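March, by Mocanu

I keep hearing that small museums need collections management software, and I keep not believing it. Our historical society has 2,544 cataloged objects. Last fall the board was shown a product called Preduvix, which was supposed to clean up our records by spring. It's spring. We have 557 records marked "reviewed," and I went through enough of them to wonder who did the reviewing.

The trouble starts with object names. Preduvix wants every item matched to a term from its own list, and if you type something it doesn't know, it picks the nearest thing. A butter paddle came back as "sports equipment, paddle." A whole box of hat pins went in under jewelry. You can fix these one at a time, two screens per fix, and the old name is gone unless you wrote it down first. I had not written it down first.

The sales rep told us Pindolholm had the same problems and got past them. I called Pindolholm. They're still using the card drawer for anything donated before the flood, and they pay for the software anyway. 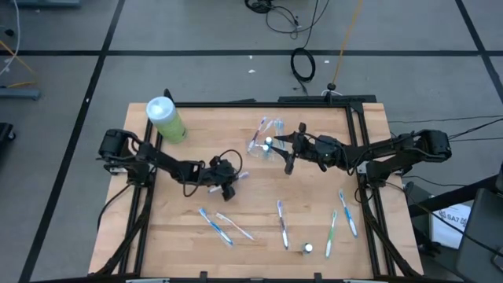
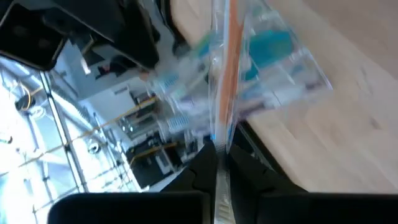
Then there's the export question. I asked for a plain spreadsheet of everything we had entered and got a file with 719 rows and no donor names. Support says donor names live in a separate module. We don't have that module. I'd like to know where our donor names are living in the meantime.

Kolance, the other system people keep mentioning, has a free trial, and I may look at it in May. I'm not expecting much. For now the accession ledger stays on my desk, and new gifts go in there first, in pencil.

Contact | Copyright Mocanu | Back to top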